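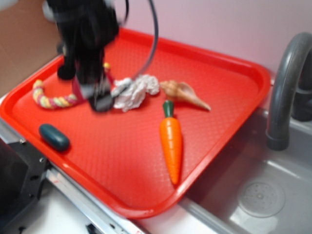
# Red Tray Odds and Ends

Home | Files | Notes | Changelog | Contact

Welcome! This is the picture set for the red tray, part of the Stelesdale small-things collection. I love this tray. It's big and bright, it has a proper raised rim, and even the floor of it has a fine diamond texture that catches the light.

## What's on it

The mix changes from picture to picture, but you'll meet the same old friends again and again:

- `carrot` - toy, orange, with a green leafy top
- `rope` - the curved one in yellow, pale green and other colors
- `crumple` - the wadded-up pale thing
- `shell` - tan and brown, pointed at one end

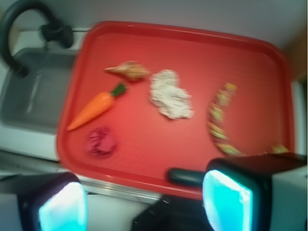

Small extras go under `other`, and the tray itself is always `tray`. Please keep the labels short and lowercase! Everett Crenshaw and I went back and forth on `crumple` for most of a Monday, because one person writes cloth, the next writes paper, and the next is sure it's foil. One plain word covers all of them.

## Labeling notes

Label a thing even when only a bit of it shows. If the rope is half covered, mark the part you can see and leave the rest alone. The shell and the carrot often sit very close together - give them separate outlines, even where they touch.

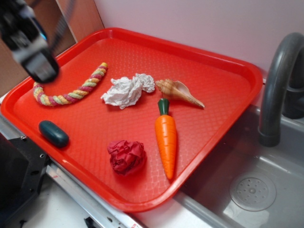

Blurry pictures stay in. They're good practice, and a smeared carrot is still very much a carrot (the orange helps a lot). If you can't tell what something is, use `unsure` and move on. Rizal Manurung reads through all the `unsure` ones in October and has a great eye for them.

## Known gaps

The sink and counter have no labels yet.
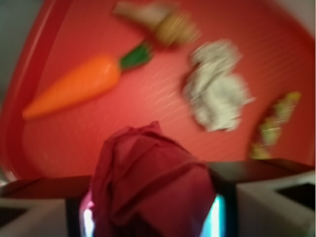
Version 2 should fix that, along with a few outlines that spill over the rim. Corrections are very welcome, even tiny ones! Send them to Delia Cozma with the picture name and the label you'd use.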